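Classroom Surfaces and Displays
Session 4 handout: Pale color on white
Razia Shaikh, Wasimdale evening program

Reading before class: Khattak, chapter 2, pages 40 to 48. Skip the part on mood. I have never seen a convincing argument that lavender makes a room calm, and Khattak doesn't offer one.

1. The usual claim

Suppliers like to say that soft colors on a white ground are "easy on the eyes." Ask what was measured. Usually it was whether people said they liked the look of it, which tells you very little about whether they could follow a line from one end to the other. A pale line is easy to like and easy to lose.

Two separate questions, which the Brinent leaflet runs together:
Can the viewer find the line at all?
Having found it, can the viewer tell where it goes?

The first depends mostly on the difference in lightness between the line and the ground. Hue helps less than people expect. Width helps, up to a point – a wide stripe in a very light tint can still fade under a bright lamp.

2. Curves

The second question gets harder when the line bends and something stands in front of it. With a straight line you can guess the hidden part. With a curve you are filling in a shape, and you may fill it in wrong.

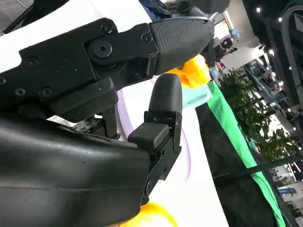
Fig. 1. Pale lavender stripe on a white surface, partly hidden as it curves down toward the lower right.

Try tracing the stripe with a finger, then sketch the hidden stretches from memory. Compare with your neighbor. I would not trust anyone who tells you there is only one reasonable answer.

3. What to be careful about

Irfan Chaudhry's Clirnovville survey is quoted everywhere in favor of tinted lines. It had 29 respondents, all of them seated close to the board. Fine for a seminar table, no use for the back row.

For next time: draw the same curve in a light tint and in a dark one, on plain white paper. View both from across the room, lights on and lights off. Write down what you saw before you look up what you were supposed to see.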